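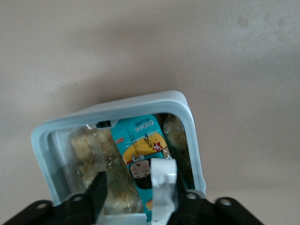

Docs > Perception > Wrist camera > Masking the gripper out of the input

Last updated: 31 May 2021

A wrist camera sees its own gripper in every image. For a teleoperated arm this is harmless. For a segmentation or grasp-scoring model it is a steady source of false detections, usually along the finger plates and around the mounting holes. This page covers how to build a static mask for the mount, a dynamic mask for the fingers, and how to apply both in Cuesta before the image reaches the model.

You need Cuesta with the Clolis camera driver, a calibrated gripper encoder, and write access to the robot's config directory. The commands were tested on the Mulwood bench arm. The Hustcombe cell uses the same driver but a different mount, so build a separate mask for it.

1. Record a sweep

Put the arm over a plain, matte surface and lock all joints except the gripper. Open and close the fingers slowly through full travel while recording:

cuesta record --cam wrist --joints gripper --frames 2000 --out sweep/

Each of the 2,000 frames is saved with the encoder reading at exposure time. If the timestamps drift, fix that first. A dynamic mask built on late encoder values will trail the fingers and leave a bright edge on one side.

Move the arm to a few different spots over the surface and repeat with a shorter recording at each. Shadows from the mount change with the lighting and you don't want them baked into the mask.

2. Build the static mask

The mount never moves in the image, so per-pixel variance finds it:

cuesta mask static sweep/ --var-max 12 --out mount.png

Open mount.png and check it. Two faults are common. A plain background also has low variance, so large areas of table may be marked; the arm moves in step 1 help, and --seed bottom limits the result to regions connected to the lower edge. Second, through-holes in the mount show background and come out unmasked. Fill them with --fill-holes. A detector will happily report a round object inside each one.

3. Build the finger masks

Finger position depends on the encoder, so this mask is a lookup table:

cuesta mask dynamic sweep/ --static mount.png --bins 64 --out fingers.npz

The tool groups frames by encoder value, takes the median of each group and segments the dark regions that touch the mount. Dark segmentation works for black fingers only. If pads, tape or any pale covering is fitted between the fingers, pass --labels and paint those regions by hand in five or six bins. The tool interpolates the rest. Soft material that bends on contact won't match the table during a grasp, so dilate it generously.

4. Apply the masks

In wrist.yaml:

mask:
 static: mount.png
 dynamic: fingers.npz
 dilate_px: 6
 fill: mean

Use fill: mean for models trained on unmasked images. A black fill creates a hard edge that some networks treat as an object. If you're training from scratch, use fill: zero and pass the mask as a fourth channel.

Restart the driver after editing. The mask is loaded once at startup and a changed file is ignored until then.

5. Check the result

cuesta eval --set packed_containers --mask on
cuesta eval --set packed_containers --mask off

Compare false positives first, then recall. Our set has 3,296 images, mostly snack packs standing in open containers. Clear bags are the hard case – glossy creases next to a finger plate get merged with the finger, and too much dilation removes the graspable edge altogether. If recall drops for clear packaging, lower dilate_px to 3 or 4 before touching anything else.

Don't tune on the full set. Hold back 1,000 images and leave them alone until the settings are final.

Known issues

The static mask becomes invalid after any change to the camera bracket, including retightening the screws. Rerun steps 1 and 2.

Drivers installed before March ignore dilate_px on the dynamic mask and log no warning. Check with cuesta driver --version.

Comments (4) | Shares (11)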